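What We Keep On Our Desks: My Project Report

Introduction

For my project I wanted to find out what people keep on a shared work desk and whether any of it needs to be there. I picked this in February, mostly because my own desk at home had got so bad that I was eating my tea with the plate on my knees! My tutor at Sedthorpe said it sounded small enough to finish, which I took as a compliment.

What I did

I went into the workroom at Drodbridge on 30 afternoons and drew a quick plan of the desks each time. I used one sheet per visit and put everything into three groups: work things, comfort things and strays. A work thing is a monitor or a laptop. A comfort thing is a drink or a lamp from somebody's living room. A stray is anything that looks as if it was put down for a second and then stayed (tape is a terrible one for this).

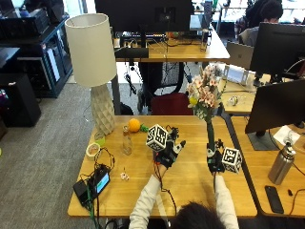

The comfort group was the one I enjoyed most. I'd expected it to be all mugs, but flowers got into my plans too, and I had to decide if a vase belonged with the lamp or needed a group of its own. In the end I left it with the lamp, as they both do the same job of making a desk feel less like a desk. Water bottles were a pain to sort. I called them comfort, then work, then comfort again, and had to rub out two whole sheets.

Cables were the other headache. My plans have them as wiggly lines, and by the end some sheets were mostly wiggle. I didn't try to follow each one to its plug.

The tidy-up

For the second part I tried the Jolenen tray method on my own desk, where strays go in a shallow tray and you empty it after 5 days. The first week went really well. In the second week I put the tray under a pile of washing and forgot about it, so my results there are a bit thin.

What I'd change

I'd draw the plans bigger, and I'd visit in the mornings as well. I'd also like to try the same thing in the Daher building, where the desks are much smaller and people have to be fussier about what they leave out.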